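Utik Archive Opens Indexed Emigration Registers for the Port of Gakarby

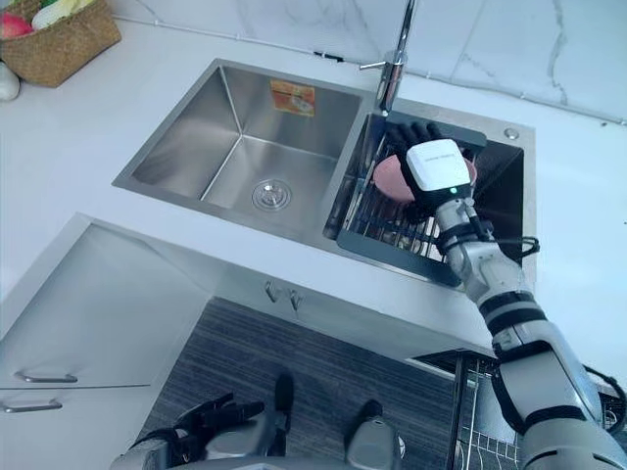

GAKARBY, December – The Utik Archive has released an indexed edition of the emigration registers kept at the port of Gakarby. The edition covers 631 bound volumes of departure lists, contract books and fare receipts, most of them from the second half of the 19th century.

The registers were compiled by shipping agents and deposited with the harbor office. Entries normally give surname, given name, age, occupation, last parish of residence and intended destination. Children under 12 were often recorded only as a number beside the name of the head of household, and these entries have been transcribed as written.

Indexing was carried out in Plorkora, a records database that stores each line of a register as a separate entry linked to its page. Spelling variants are grouped but not corrected. A search for Tsoukalas, for instance, also returns the forms Zukalas and Tsukalas, with the original reading shown first.

A further 111 volumes are held back for conservation. Their bindings have failed, and they will be added once the leaves have been flattened and rehoused. Gaps in the surviving series are listed in the introduction to the index.

The index can be searched without charge in the reading room and online. Page copies are supplied at archival resolution on written request, with a limit of 1000 pages per applicant per year. Requests should quote the volume number and folio.

A printed guide to the agents' abbreviations is available from the Utik Archive front desk.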